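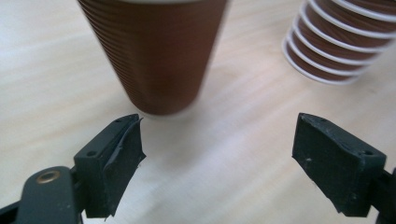 The brown cups, before opening.

Oanh Đỗ had ordered 625 cups and the delivery note said 625, but the box was the wrong size for it. She signed anyway. The driver had left his engine running and it was cold with the door open.

She carried the box through to the back of Saltell and cut the tape with a butter knife. The cups were brown, with ridges down the sides so that people could hold them without a sleeve. Her old ones had been white and smooth and customers had used two at a time. She stood one on the table, then laid a stack on its side and went to fill the kettle.

Yuxi Kong came in at ten to seven with her hair wet.

"Are those them?" she said.

"Those are them."

"They're darker than I thought."

"They're the ones you picked."

Yuxi took one from the box and squeezed it. She ran her thumbnail up the ridges and it made a small noise, like a zip. She did it again until Oanh looked at her.

The shop had been open for 11 years, four of them with Yuxi. In April the lease would be up. The landlord had written to say that the new rent would be 2402 a month, and Oanh had put the letter in the drawer with the spare till rolls. She had told Yuxi there was a letter. She had not told her the figure.

"Why did you get so many?" Yuxi asked.

"They come like that."

"They do a smaller box. I saw it on the website."

Oanh poured the water. She made tea in two of the new cups and put one in front of Yuxi. They sat at the table with the stack between them and their coats still on, waiting for the heater to do something.

"It doesn't burn your fingers," Yuxi said after a while.

"No."

"So how long will these last us?"

Oanh had worked it out the night before on the back of an envelope. In a good week, not very long. In the weeks they had been having, well past April. She had rung the supplier in the morning and asked for the big box, and when the woman asked if she was sure she had said yes.

"Into the summer," she said.

Yuxi looked at her tea. She had been offered a job at Greco, the big place by the station, with a proper rota and paid holidays. She had been meaning to mention it all week. She had the email on her phone in her coat pocket.

"Right," she said. "Where do you want them?"

"Top shelf. Leave one stack by the machine."

Yuxi fetched the step stool. Oanh passed the cups up to her, one stack after another, and Yuxi pushed them to the back until the shelf was full. There were still some left in the bottom of the box. Oanh folded the flaps over and slid it under the sink.

At seven she turned the sign round. A man was already outside, stamping his feet, and he asked for a flat white to take away.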